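Priming sugar in a 7 gal batch – weight or volume?

kettle76
Bottling a brown ale this week, Ambrose yeast, final gravity steady. The Flaltik calculator wants beer temperature. Do I enter the current temp or the highest it reached?

lbogale
Highest after fermentation slowed. Residual CO2 depends on that. And weigh the sugar – cups vary too much.
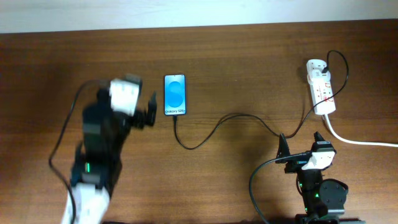
Phone on the table, wood grain behind it.

noson_cellar
Disagree on the temp. If it sat cold for weeks under airlock, some CO2 goes back into solution. I enter current temp and have had no gushers.

lbogale
Back into solution from what? Once fermentation is done there is very little new CO2 in the headspace. Your method reads high on residual, so you underprime.

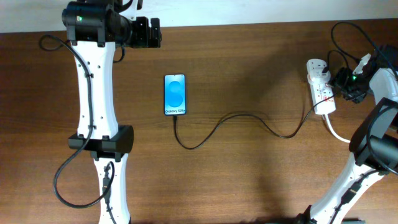
You won't get gushers that way, you'll get flat beer. For a brown ale at 2.2 volumes the gap is small, but for a wheat beer you would taste it.

noson_cellar
Mine pour fine. I still use the Vidden chart from 2000.

kettle76
Going with highest temp and a scale. Will report back in June.

Lensa Bogale
(lbogale, other login) Stir gently after racking onto the syrup.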